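Section 3: Loading the voter file before canvassing

The Vollov canvassing system will tell you the import worked. Don't take its word for it. Imogen Dawber's team loaded a ward list in April, got the green tick, and found 50 addresses missing when they reached Grorolden Road.

1. Sign in as the agent or deputy agent. Ordinary helpers can't import.

2. Open Lists, then New Ward. Type the ward name as the council spells it.

3. Choose the register file and press Load. The progress bar is decorative as far as I can tell - watch the row count under it.

4. Compare the row count with the total on the council's covering letter. For Sostska ward the letter said 2782. If your two figures differ, delete the list and load it again. Don't try to patch it by hand.

5. Press Match to bring across last year's doorstep answers.

Note: Match claims to recognise people who have moved within the ward. In our tests it mostly recognised people with the same surname. Mervyn Bunting checked the results against the paper sheets and would not sign them off.

6. Go to Support Scores and switch off Estimate Missing. An estimated score looks the same on the printed sheet as a real one, and a candidate will happily believe it.

7. Print one street and read it through before you print the rest.

Caution: the Remove Duplicates button can't be undone. It treats a father and son with the same name as one voter. Export a copy first.
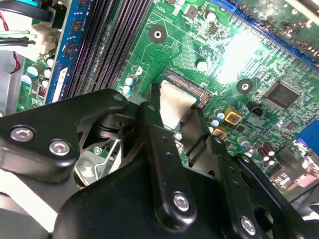 Can we use last year's support scores to decide which streets to skip?
You can, but I wouldn't. Most were taken on one Tuesday evening from whoever opened the door, and a primary contest draws different people.

8. Save the list and log out on shared computers. Closing the window leaves you signed in, whatever the help page says.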